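Subject: Re: [saber-nav] How many more path runs do we need?

Tarek Zaki wrote:

> We're at 538 runs for the outdoor set. Isden say the model still dithers wherever gravel meets weeds. Do we want more of the same, or different gravel? Also, who is labelling the Grolbridge batch? It has been "nearly done" since I joined.

Tarek,

Different gravel, please. The model has seen so much tarmac that it treats a loose stone as a personal insult. Of the last 11 runs I checked, 2 stopped dead at the first clump of green, and one was labelled "success", so I've had words with myself.

## What I'd like more of

- Paths with one sharp edge and one vague one. Most of our older runs have kerbs, and kerbs are cheating.

- Long straight approaches where the far end is hard to read. Gravel running up towards a block of flats, dark shrubs across the bottom of it, and no telling from back here whether the path turns or goes straight in. Label these "unclear", even if you know the way to the shops.
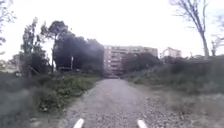
- Flat grey light. Jalia's last batch was all sunshine and crisp shadows, and the model now thinks edges come with an outline.

## Labelling

Mark the edge where the stones give out, even when the grass beyond is a smear. If you can't find it, leave it blank. Please don't draw a hopeful line down the middle of the weeds. I can tell.

The Grolbridge batch is mine. It is nearly done.

Could you send me the Saber run sheet before you start the next lot? The copy I have ends at run 869, which is odd for a set of 538.

Benito Iglesias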